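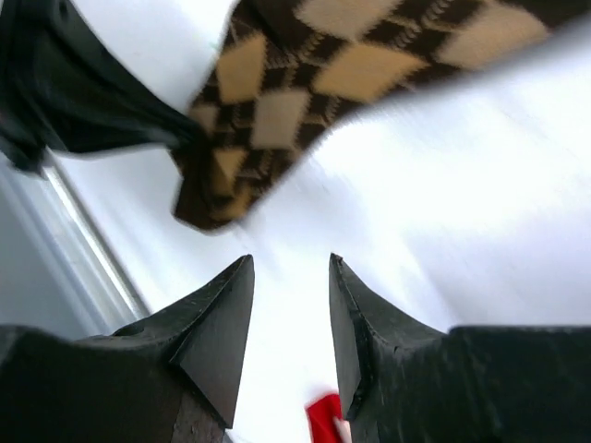 # Two arms, one table, soft goods: how to set up a shared workspace without regrets

These are the working rules for cloth jobs on the Plolano benches. They apply to anyone running two grippers over the same surface, whether by teleoperation or from a script. Most were written after something got dropped, stretched or knitted into a finger joint.

## Before you power anything

1. Clear the table down to what the task needs. Pens migrate. So do coffee lids.
2. Write down which arm goes first. "We'll see how it feels" is how you get two arms reaching for the same cuff.
3. Check both stop buttons. Press them. Looking at them fondly doesn't count.
4. Run each gripper open and closed with nothing in it. If you hear grit, clean the fingers before you touch fabric.

Scuffs on the fingers are fine and everyone's have them. A burr isn't. Drag a scrap of old knit across each tip, and if it snags, file the tip and log it under form 706. The form is longer than the filing.

## Set the handoff zone

Pick one patch of table where both arms are allowed, and keep it small. Everywhere else belongs to one arm or the other. On the Tolentino controller the zone is saved with the task, so name it something a stranger could understand. We still have one called "zone_new_REAL," and it is neither.

Only one arm moves inside the zone at a time. The other one waits with its fingers open and its tips clear of the cloth. In the picture at the top, one gripper is at the border of the argyle knit while the near pair of fingers stays open, short of the folded end, with nothing between them. Copy that spacing. It looks timid on a monitor and feels just right when the far arm twitches.

## Gripping knitwear

- Approach from the side of the fabric and take a shallow bite. Deep bites pick up whatever is underneath.
- Use the lowest force that holds. Knits stretch, and they keep a record of what you did to them.
- Close, pause, then lift. The pause is in the procedure even when you're in a hurry. Especially then.
- If the cloth bunches, open up and start over. Don't tug.

Dark yarn on a bright white surface is easy to find but easy to misjudge. The wrist view can wash out the table and leave you guessing at height. Turn the lights down a notch before you turn the force up.

## When something goes wrong

Stop both arms, including the innocent one. Open the grippers by hand control, lift the fabric free, and check the fingers for loose thread. Then write the note while you're still annoyed — the details are better.

Dexter Dela Peña reads every note and will write back if yours says only "weird." The Filusari crew in Garnport use the same log, so skip the nicknames for equipment.

## Restarting

Home the arms one at a time, waiting arm first. Run the task at reduced speed for 2 full cycles, and return to normal only if both are clean. If the controller shows fault 2586, the zone file didn't load. Reload it by name, check the outline against the table, and begin again from the stop buttons.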